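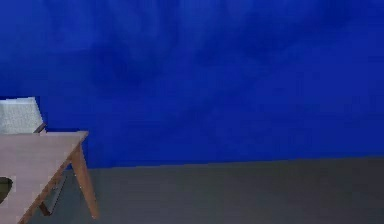

Blue wall, grey floor and the corner of the table, in the simulator.

Two cameras, two controllers, one very blue room
By Akosua Ofori
13 July 2021 | 2 comments

I've had the best fortnight! Regular readers will know I've been itching to compare the Amitz controller with the Mahama one properly, on the same jobs and with the same start positions, and I've finally got a simulated room that's good enough to do it in. It's called Flamska (my name for it, after a holiday that never happened) and it has a table, a chair, a lot of floor and walls in a blue I'm growing very fond of.

The plan was to start with the grippers. I got sidetracked by cameras within an hour, as I always do, and I don't regret it one bit. Both controllers lean heavily on what the camera gives them, so if the view is poor you end up blaming the wrong thing. I did exactly that last October with the Drorgate arm and spent ages retuning a perfectly healthy wrist joint.

So, cameras first. I wanted a view that gave the controller something to hold on to: an edge, a corner, a table leg, anything with a clear line to it. A mottled wall is lovely to look at and rotten for working out where you are. The software finds a faint cloudy patch, decides it's a landmark, then loses it again as soon as the camera turns a little.
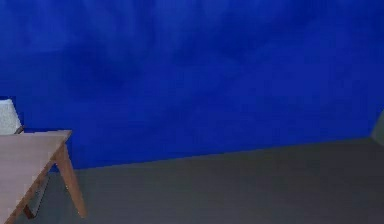 What pleased me most was how much difference a small change of angle makes. With the line between wall and floor running on a slope, Amitz settled much faster, and I could watch the position estimate calm down on the plot. Turn things so that line lies nearly flat and it starts to drift sideways, slowly at first and then with real confidence. Mahama drifts too, but it knows it's drifting and slows the arm down, which I thought was rather grown-up of it.

I ran 2448 short trials in all, split evenly between the two, mostly overnight with the laptop propped on a cake rack to keep the fan happy. Each trial asks the controller to find the table corner and bring the open gripper to a point just over it. No grabbing yet. The first 500 I threw away, as I'd left the old joint limits in the settings file and the elbow was stopping short every time (my own fault, and it took me far too long to spot).

From the trials I kept, Amitz is the quicker of the two and Mahama is the steadier. If the corner is in view from the start I'd pick Amitz every time, it's a joy to watch, it just goes. If the controller has to hunt for the table first, Mahama makes fewer silly swings and gets there with less fuss. I'd love to say one of them won but I keep changing my mind!

The other thing I tried was pointing the camera at the far side of the room, with the table out of the way, to see whether either controller could find its bearings from the fittings alone.
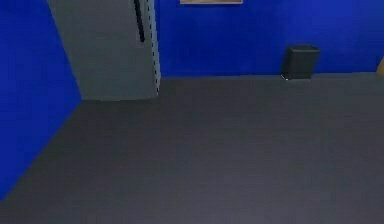 Plenty to go on at this end: the grey panel with its strip of dark holes, and the little black bin.

Mahama loved that strip. Rows of evenly spaced dots can be a trap, because one looks much like the next, but it seemed to use the long line of them and ignore the rest. Amitz went for the bin, and did nicely with it until I moved the camera in closer.

Grippers next, I promise. I've got the two-finger one from Drorgate set up in the model and a softer three-finger design I've been sketching, and I want to see how each copes with a mug handle before I spend any money on parts. If you've used either controller with a camera on the wrist, do leave a comment and tell me what frame rate you settled on. Mine is still a guess.

2 comments | Share this post

Get new posts by email. You can unsubscribe at any time.
This blog uses cookies to remember your settings. OK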